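Grave hunting on a Wednesday

So I finally drove out to Soneddale to look for my great-grandmother's grave. I'd been putting it off since March, mostly on account of the 90 miles each way, and also because all I had to go on was a plot number, 3463, copied in pencil on the back of a funeral card.

The cemetery is bigger than I thought! The old part runs up the hill behind the chapel and the numbers do not go in order. They go up one row, skip to the far fence, then start again under the trees. I walked up and down for ages reading every Jelstead and Nasution stone (two big families out there, clearly) and found none of ours.
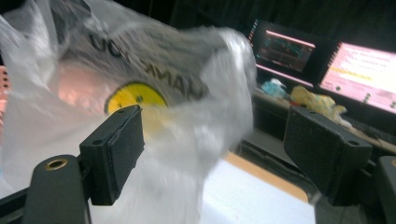

A reader commented on my last post that small cemeteries often renumbered their plots when they bought more land, so a number on an old card might belong to a map that was replaced years ago. Ask the office for the burial register, she wrote, and look under the date of death first.

Well, she was right. The lady at the desk pulled the old book and there it was, section 5, row 22, spelled with one L where we use two. I'd walked right past it. The stone is flat and the grass had grown in over most of the name - I only got the first three letters until I knelt down and pulled it back.

I left some asters and sat a while. Next up is her brother, who is supposed to be in the same section but isn't in the book under either spelling. If you've got ideas, leave them in the comments.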